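# The Long Way Back to Dronditach

I moved to Dronditach by accident, and I've been telling people it was a plan ever since. The accident was a job at Zamfir, the regional radio station, which was supposed to last 90 days while their morning producer was out having a baby. I packed two suitcases and a rice cooker. That was eleven years ago, and I still have the rice cooker.

If you grew up somewhere big, a town of 3000 people feels like a stage set for the first few weeks. You keep expecting to walk behind the bank and find plywood props holding it up. I come from a long line of apartment people, and I had no idea what to do with a porch. I sat on mine every evening with a book, very stiffly, like I was waiting for a dentist. Strangers waved! I didn't know you were supposed to wave back at cars, so for most of that first summer I must have seemed incredibly rude.

The town goes back to 1854, when a ferry operator decided he'd had enough of the river and put up a store on the high side of it. The store is long gone, but the street it stood on still bends around where its loading dock used to be, and every delivery driver in the county has cursed that bend at least once. I love it. It's the only curve in a downtown laid out with a ruler, and from the window of my old studio at Zamfir you could watch people forget about it and swing wide.

Radio turned out to be a wonderful way to learn a place. My job was mostly phones. I'd get in at four in the morning, make terrible coffee, and start picking up calls about lost dogs, church suppers, road ice, and one long-running argument over whether the old Fleretti bakery had used lard or butter in its almond rolls. (Lard. I have this from two former employees and I consider the matter closed.) By October of that first year I knew who was feuding with whom over a fence, and I could tell most of our regulars by how they breathed before they said hello.

Then I left, which is the part of the story I usually skip. A bigger station four hours away offered me my own show, and I went off feeling very grand about it. I lasted a year and a half. The show was fine! The apartment was fine too, on the ninth floor with a gym I visited twice. But I'd come home at night and catch myself raising two fingers off the steering wheel at people who had no intention of raising theirs, and after a while it made me sad. When Zamfir called to say the morning slot was open, I said yes before they got to the salary, and I've regretted that bit of bargaining ever since.

Coming back wasn't quite the parade I'd pictured. My old house had been rented to a family with a trampoline, so I took the upstairs of a place on Plernard Street, above what used to be a shoe repair shop. The stairs are so steep that I've given up on owning a real couch. But the kitchen gets the morning sun, and on Saturdays (my one sleep-in day) I can hear the high school band practicing, always a little behind its own drummer.

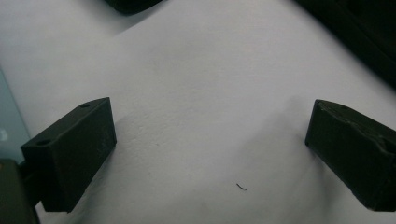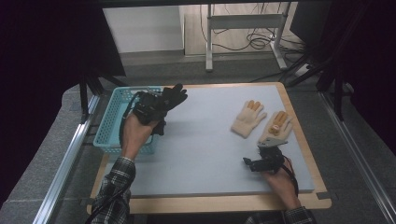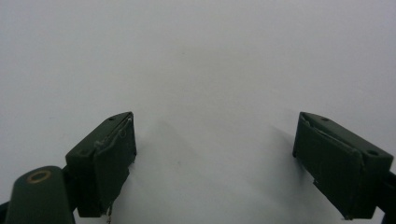 People ask whether I'd ever try leaving again, and I never have a good answer for them. My sister thinks I'm hiding. She may be right, a little, but she also drives roughly 100 miles every few weeks to hide here with me, and she's started looking at the listings taped up in the bank window. She says she's only reading them to be nosy. Last month she asked me what the winters are like, very casually, with her mouth full of toast.

I told her the truth. They're long, the wind comes straight up off the river, and the plow gets to Plernard Street last. You need decent boots and a neighbor who owns jumper cables. I also told her the house with the trampoline might be coming up for rent again in the spring. She wrote down the address on the back of her hand, and then she asked if there was any more toast.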